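BRUKTON SHARED SERVICES
EQUIPMENT AND SERVICES REVIEW PANEL

Minutes of the November meeting
Held in the second-floor conference room, Brukton main building, at 9:15 a.m.

Present: Sigrun Granström (Chair), Mizanur Liyanage (Technical Evaluation), Rehema Lyimo (Purchasing), Ashton Sutcliffe (Legal and Data Protection)

Attending for item 4 only: Rhys Waaka (Account Manager, Zeltitell)

Minutes taken by: Rehema Lyimo

1. Opening and apologies

The Chair opened the meeting at 9:15 a.m. All panel members were present. The Chair noted that the meeting had one main item of business, the review of the Zeltitell demonstration capture service, and that the panel was expected to send a recommendation to the Operations Board before the end of the quarter.

2. Minutes of the previous meeting

The minutes of the previous meeting were approved with one correction. Under item 5, "Unar floor scrubber" should read "Unar floor scrubber service contract." The panel had reviewed the contract and had not reviewed the machine.

3. Matters arising

3.1 Unar service contract. Ms. Lyimo reported that the signed contract had been returned by the supplier and filed. The first service visit has been scheduled. Closed.

3.2 Myung arm, replacement controller. Mr. Liyanage reported that the replacement controller had been installed on the Myung arm in the lower workshop and had passed its acceptance checks. The old controller is being held until the supplier confirms the return address. Open, carried forward.

3.3 Storage of demonstration equipment. The Chair reminded members that equipment on loan from suppliers must be signed in and out through Purchasing. Two items received in the last quarter had not been entered in the register. Mr. Liyanage undertook to correct the entries. Open, carried forward.

4. Zeltitell demonstration capture service

4.1 Background

Mr. Waaka joined the meeting at 9:40 a.m. The Chair thanked him for attending and summarized the reason for the review. Brukton intends to train the Myung arm, and later a two-armed unit, on a range of household handling tasks. The Technical Evaluation group does not have the staff to record enough demonstrations itself and has asked for an outside service.

4.2 Supplier's presentation

Mr. Waaka described the service as offered. Zeltitell supplies trained operators, a pair of hand-held grippers for each operator, the recording equipment, and a prepared room. The operator carries out the task with the grippers, and the recordings are checked, trimmed and delivered with the gripper positions for each session. The customer provides a written task list and, where needed, the objects to be handled.

The basic package covers 200 accepted demonstrations of one task. Further demonstrations of the same task may be bought in blocks of 30. A demonstration is counted as accepted when the object reaches the end state given in the task list and both grippers have been tracked from start to finish.

Mr. Waaka stated that the grippers may also be rented without operators. In that case the customer is responsible for the room, for calibration and for the first check of the recordings. He advised against this option for a first project.

4.3 Questions from the panel

The Chair asked how much the room affects the result. Mr. Waaka replied that lighting and floor surface both matter, and that Zeltitell prefers to vary the room between blocks – the furniture is moved, and different objects are brought in – so that the recordings do not all share one background.

Mr. Liyanage asked whether soft objects were accepted under the same terms as rigid ones. Mr. Waaka said that they were, at the same price, but that delivery takes longer. Bags, clothing and bedding have a higher rate of rejected demonstrations. He was not able to give a rejection rate for bags alone and agreed to supply it in writing.

Mr. Liyanage asked what happens when a tracking marker is hidden from view during a task. Mr. Waaka said that short gaps are filled by the processing software and that the filled portions are flagged in the delivered files. Longer gaps lead to rejection. The panel asked for the length of the longest gap that is filled. This was also to be supplied in writing.

Mr. Sutcliffe asked who owns the recordings. Mr. Waaka stated that the customer owns the accepted demonstrations and that Zeltitell keeps a copy for 3 months for support purposes. Mr. Sutcliffe noted that the draft contract does not give a time limit. Mr. Waaka agreed that the draft should be corrected.

Ms. Lyimo asked whether rejected demonstrations were charged. Mr. Waaka confirmed that they were not, unless the rejection was caused by a fault in the customer's task list or in an object provided by the customer. Ms. Lyimo asked for that exception to be defined more closely, as it could be read to cover most rejections.

The Chair thanked Mr. Waaka, who left the meeting at 10:25 a.m.

4.4 Report of the Technical Evaluation

Mr. Liyanage presented his report on the supplier's working methods. The task chosen for the evaluation was the handling of a backpack, which is on the Brukton task list and combines a soft body with straps that can catch or fold.

He made the following points.

(a) Equipment. Each of the two grippers carries a marker cube with printed black-and-white patterns. He considered the design simple and easy to maintain. He recommended that spare cubes be listed in the contract as consumables.

(b) Operators. Instruction of the operators was clear. They were told to work at a steady pace and to release the object fully before ending a demonstration. The written instructions did not say how the straps should be placed at the start, and he asked that this be added.

(c) Working area. The room is shared with other people and other work. He did not regard this as a fault, as some background activity is useful in training recordings. He did, however, ask that the floor be kept clear between the operator's position and the table. Small objects and power cables on the floor present a risk to an operator whose attention and hands are both occupied.

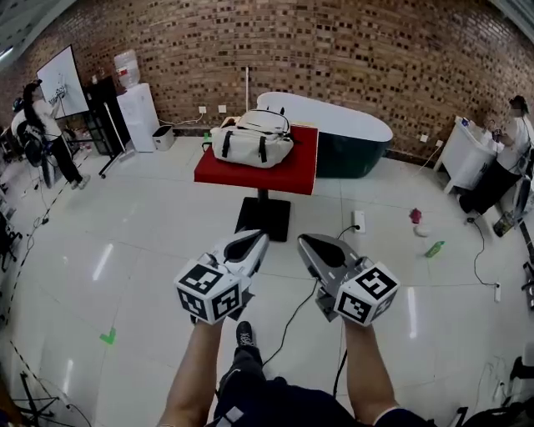
4.5 Discussion

The Chair asked whether the floor matter should be a condition of contract or a comment to the supplier. Mr. Sutcliffe advised that it be made a condition. Although the operators are employed by Zeltitell, Brukton staff may attend sessions as observers and would be covered by Brukton's own safety rules while there.

Mr. Sutcliffe further noted that people other than the operator may appear in recordings made in a shared room. Before any recordings are accepted, Zeltitell should confirm in writing that every person using the room during a session has given consent. Members agreed.

Ms. Lyimo compared the service with the cost of recording in-house. The in-house estimate was lower on paper but did not include operator training or the time needed to check recordings. Mr. Liyanage said that checking would be the larger part of the work. The panel agreed that the two figures could not be compared until the checking time had been added, and Ms. Lyimo will revise the estimate.

Mr. Liyanage stated that he was in favor of a single basic package, limited to the backpack task, before any wider commitment. The Chair supported this. Mr. Sutcliffe had no objection, provided that the contract was corrected first.

4.6 Decision

The panel agreed to recommend one basic package to the Operations Board, subject to these conditions:

– the time limit on retained copies is written into the contract;
– the exception for charged rejections is defined;
– written consent is confirmed for all persons using the room;
– the floor between operator and table is kept clear during sessions;
– the starting position of straps is added to the task instructions.

Rental of grippers without operators was not recommended at this stage.

5. Actions

Mr. Liyanage: correct the loan register; send Zeltitell the revised wording for the strap position; carry forward the return of the Myung controller.

Ms. Lyimo: revise the in-house estimate; obtain the rejection rate for bags and the gap limit from Mr. Waaka.

Mr. Sutcliffe: return the marked-up contract to Zeltitell.

Chair: submit the recommendation to the Operations Board once the marked-up contract has been accepted.

6. Any other business

Ms. Lyimo asked that supplier quotations be sent to the Purchasing mailbox and not to individual members. Agreed.

7. Close

The meeting closed at 11:05 a.m. The date of the next meeting will be circulated by the Chair.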